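Is a two-arm folding cell worth budgeting for in a small linen shop?

Posted in Small Business Equipment, Oct 7, 2025

We do towels, napkins and aprons for restaurants. Two people fold by hand most of the day and I'm being asked to put a line in next year's budget for a folding robot. I have a quote from Kozan for a pair of arms in an enclosure, and a sales rep from Drasow who keeps calling and won't put anything in writing. Kozan says setup takes 2 weeks. They sent me a video of a napkin getting folded and the video has a cut in it right before the second fold, so you can guess how I feel about that.

What I want to know is what I'm forgetting to budget for, and whether anybody has run one of these on ordinary dirty-business linen and not on the vendor's own nice square cloth. Please don't tell me it's the future. I've got a steam press in the back that was the future too.

kettleblack77

Depends on your volume. We looked at Fluder and passed. Labor would have to get a lot more expensive before it made sense for us. Also check your floor and your power, they never ask about that until the truck is there. If you're under 30 bags a day I wouldn't even take the call.

dockside_lin

I don't run a linen shop but I've been stuck with the buying side of this kind of equipment at two jobs, so take it for what it is.

The quote covers the arms and the box. It usually doesn't cover grippers after the first set, cables, the computer, or somebody to come back when you change napkin suppliers and the new ones are stiffer. Ask for all of that as separate lines with prices. If Kozan says "included," ask for how long. I'd hold back 20 percent of the quote for things nobody has listed yet, and I've gone over that.

Then the demo. Don't go to theirs with their cloth. Bring a bag of yours, aprons with strings too, dump it in a basket, and watch from basket to finished stack with no cuts. Write down every time a person reaches in. The fold itself is the part they like to show. Picking one piece out of a crumpled pile and finding the corners is where my money went.

On staff, be careful. The rep will subtract two wages from the cost. Someone still has to load it, clear it and redo the bad ones, so subtract less than that. We ended up subtracting nothing for the first 5 months.

Drasow not writing anything down is your answer on Drasow.

overhead_bin

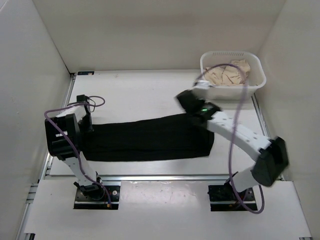 2 min read

We have a Brakov cell, two arms, white box, basket in the back corner. One arm pins the left end of the cloth and the other has the right end and keeps it tight. Look how much of the table one long cloth takes up between the arms. That's my main advice: measure your biggest piece flat before you sign, then ask where the finished stack is supposed to go, because the basket wants room too.

Other thing is the cables. Ours run loose along the outside of the arms, with loops near the grippers, and I'd ask any vendor what a replacement costs and whether you can fit it yourself. Brakov took a while to give me a number and I didn't love the number.

Would I buy it again? Ask me after the service contract renews. It handles the plain flat stuff. Aprons we still do by hand, and they told us aprons would be fine. If you can get Kozan to rent you one for a month, do that and put the rent in the budget in place of the purchase. If they refuse to rent, I'd want to hear why.

mangle_and_sons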